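Clivonix G2 and Vusitz Softpad: two grippers on the same arm

15 December 2022

We have been running the Clivonix G2 parallel gripper on our tabletop arm since February. When the wrist cable started to go we bought a second gripper to compare, the Vusitz Softpad, which costs a bit less and mounts on the same flange. Both were paid for out of our own budget. Neither company knew we were writing this.

What we do with them is ordinary pick-and-place. Small objects go from the table into a container, out of the container, or from one spot to another. The arm is a Saavedra six-axis, and the controller is the one it shipped with. If you do heavy or fast work, most of what follows won't help you much.

Mounting

The Clivonix comes with four screws, a flange adapter and a short cable. It took 17 minutes to fit the first time, and most of that was spent finding the right hex key. The manual says the key is in the box. Ours wasn't.

The Vusitz uses a quarter-turn collar. You line up two notches, push and twist. It is much faster, but the collar has a little play in it, and you can feel it if you wiggle the fingers by hand. We put a strip of thin tape inside the collar and the play mostly went away. At this price I would have liked not to need the tape.

Test objects

We kept to things already on the shelf. The mix covers flat-sided items, smooth rounded ones and a couple of awkward containers. Each gripper got 40 attempts per object, with the same starting positions and the same operator. The gridded tablecloth is there so objects can be put back in the same square between attempts. It does wrinkle, so a square near the front is not as good a reference as one near the back.

For the basket runs we left the lid standing open and started with one round item already inside. The toy banana and the mango started on the glass plate, and the foam cubes were one in front of the other next to the basket.
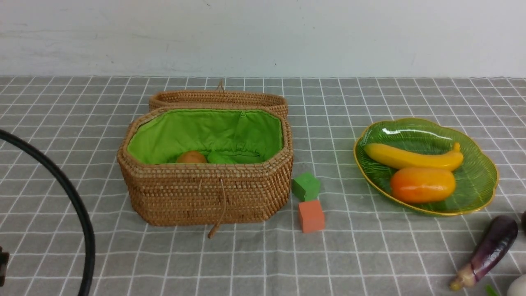

Results by object

Foam cubes: no real difference. Both grippers picked them up nearly every time. The Clivonix squeezes harder at its default setting and left dents in the foam that took a while to come out. Turning the force down to the second step fixed that. When the cubes sit nearly touching, the thinner Clivonix fingers fit between them more easily, and the Vusitz pads tend to push the neighbor out of the way.

Banana: the Vusitz was clearly better. The soft pads wrap a little and hold the curve. The Clivonix missed 13 of its 40, usually by closing too high so the banana rolled out from under the fingers.

Mango: closer than I expected. The glossy skin is slippery for the hard fingers, but the shape is wide enough that both could get hold of it. The bigger problem was the plate. Its scalloped rim is in the way of a low approach, and both grippers touched the glass a few times. We ended up raising the approach height for everything on the plate.

Eggplant: the Vusitz again, by a small margin. With the eggplant lying diagonally you need to turn the wrist to match, and the soft pads forgive a bad angle better.

Round item in the basket: this was the hardest one. The green lining bunches up beside the object, and the Vusitz pads grabbed fabric along with it more often than I would like. The Clivonix did better here, again because of the thin fingers. The cord on the front of the basket also caught on the Vusitz collar twice.

Software

Clivonix has a plain driver that does what it says. Position, force and speed are all there, and the readings come back quickly. The Vusitz driver hides force behind three presets named soft, medium and firm. There is no way to set a value in between – I asked support, and they said it is planned.

Wear

The Clivonix has done more than 3,000 cycles and the finger tips are scuffed but fine. The Vusitz pads are already shiny in the middle. Replacement pads come in pairs and are sold separately. We order ours through Grernuseo, and delivery has been quick.

Which one to get

For boxes, cubes and anything inside a narrow container, get the Clivonix. For rounded or curved things in the open, get the Vusitz and budget for pads. We have kept the Clivonix on the arm for now, with a new cable, and swap the Vusitz in when the day's work is mostly toy fruit.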